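Fruit on show: how a small shop fills its crates

Okeke is a greengrocer's with one long window and a back room, and its owner has been dressing that window for most of her working life. She also sets up fruit displays for other people, mainly farm shops and the harvest fair at Prirkerach, and has lately begun running a course on it in the evenings. I went to see her in August, shortly after she had closed.

We started with crates. She uses pale, untreated wood wherever she can and buys it with gaps between the slats.

"Fruit needs air under it and behind it," she said. "You can put peppers in a plastic tray and they'll be fine for a day, but they look like they've come off a lorry. Put the same peppers on a bit of wood and people stop."

She owns 81 crates at the moment. Most come from a firm called Brunonix, which makes them to two depths. The shallow ones lie flat and are used for anything that bruises. The deeper ones can be stood on end, and with a board across the middle they become a small set of shelves.

"I put the heavy stuff at the bottom if it's standing up," she said. "On the middle board I want small things in a row, with a strong colour at one end. An orange pepper does it. You start with that and work along."

Grapes are what she gets asked about most, and she thinks they are where beginners go wrong. They roll, they hide their own stalks, and a bunch that looked full in the hand goes flat as soon as it is put down.
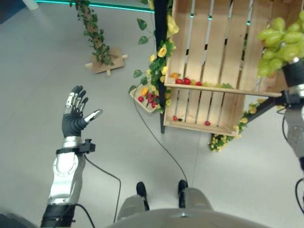 One reader of the Prirura newsletter, where she answers questions, wrote in to say that grapes should never go near an upright crate at all, as the weight pulls the bunch forward and the bottom ones get squashed against the edge. The reader lays them flat on paper and leaves it at that.

She partly agrees. "For fruit you're going to sell and eat, yes, lay it down. I wouldn't stand real grapes up in a warm window. But a display piece is another matter. I use artificial ones for the top corner and nobody has to throw them away in the evening."

She was not embarrassed about using artificial fruit. She has kept some for years, mostly grapes and lemons, and brings it out for windows that get the afternoon sun. Her rule is that it never goes in the same crate as anything for sale. She once had a customer carry a plastic lemon to the till, and has kept them well apart ever since.

I asked how she decides what goes where. She said she begins with the crate empty and the largest bunch in her hands, and tries it in several places before letting go.

"Hold it by the top and let it hang for a moment. You'll see which side is the good side, because every bunch has one. Then bring your other hand round and lower it so the good side ends up facing out. If you drop it in, it spreads, and then you're poking at it for ten minutes."

A leaf helps, in her view, as long as there is only one. She likes it at the top and to one side, pointing up. With two or three the fruit starts to disappear, and she has pulled handfuls of them out of other people's displays.
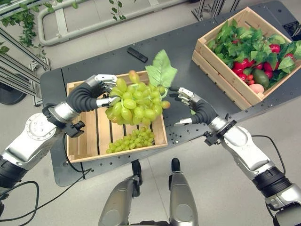

The second bunch should be smaller than the first and should go in low, towards a corner. She lets that one lie flatter. Two bunches of the same size side by side look like stock, she said, and a customer's eye goes straight past them. She leaves a good part of the slatted floor showing as well, which surprises people who come on her course and want to fill every gap.

The course costs less to run than she expected. Her largest outlay was tables and crates, which came to 1391 pounds, and she hopes to get that back by the spring. The fair is a bigger job. Last year it had around 3800 visitors over the weekend, and she had to refill the front row each morning before the gates opened at nine.

"By the afternoon it's all been handled," she said. "Children squeeze the grapes. Grown men squeeze the grapes. You go round, take out what's gone soft and turn the rest."

She prefers dark tables under pale wood. Her first ones were covered in white cloth, and the crates hardly showed up against it. She got rid of the cloths after one season and has not missed the washing.

Before I left she was already putting the peppers away for the night, stalks all facing the same direction. The window would be changed in the morning. She was thinking of plums, if the price came down, with the grapes moved to the other end.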